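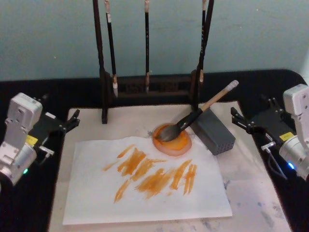 Orange paint on white paper, with the felt mat underneath.

About Erska

Erska is an art school and evening studio in Fikville. We teach drawing, painting, printmaking and bookbinding to adults and to teenagers from age 14. You don't need a portfolio to join, and you don't need to have studied art before.

The school was started by Suryani Chin and Eifion Edwards, who had been teaching separate classes in the same building and sharing one sink. They took over the lease on the ground floor, then the upper floor when the upholstery shop moved out. The name comes from the old sign over the side door, which was there before us and which we kept.

We now have 185 students enrolled in a normal term. Most come one evening a week after work. A smaller group takes the daytime foundation course, which runs through the school year and is meant for people putting together an application to an art college.

What we teach

Drawing is the starting point for most people. The beginners' class works from still life for the first half of the term and from a model for the second half. Painting is split into watercolor and gouache in one room and oils in the other, so that the solvents stay in the room with the extractor fan. Printmaking covers lino, drypoint and monotype. We do not have the equipment for lithography or screen printing.

Bookbinding was added two years ago at the request of students. It is taught by Hakim Hidayat, who also repairs books for the town library. His class is limited to 6 people and usually has a waiting list. 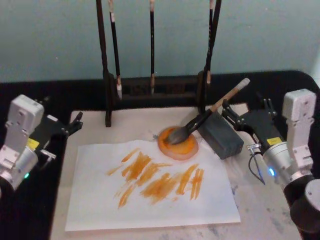

Erska Department of Painting

Painting is our largest department. Zahira Ngau has run it since the school moved to its present size. She teaches the intermediate and advanced groups herself, and Teguh Siregar teaches beginners.

The first weeks are spent on brush handling and mixing, with a limited palette of three colors and white. Students are sometimes impatient with this. After that the class moves on to tone, then to working at a larger size, and each student finishes the term with one piece of their own choosing. Paper and student-grade paint are included in the fee. Brushes are not, but there is a shelf of loan brushes by the door for anyone who wants to try before buying a set.

The building

We are at the Osman end of the old mill, up from the bus stop. Both floors have north windows. There is a lift to the upper floor, and the kiln room downstairs is rented to a potter and is not part of the school. Doors open at 5:30 p.m. for evening classes.

Fees and help with fees

A ten-week evening course costs $250. The foundation course is paid by the month. The bursary fund has $600 in it each term, and it is shared among students who ask for help. Write to the office before term begins, and Suryani will answer you herself.

Enrollment for the spring term opens in February. Current students can book first, for one week, and after that places go in the order the forms come in.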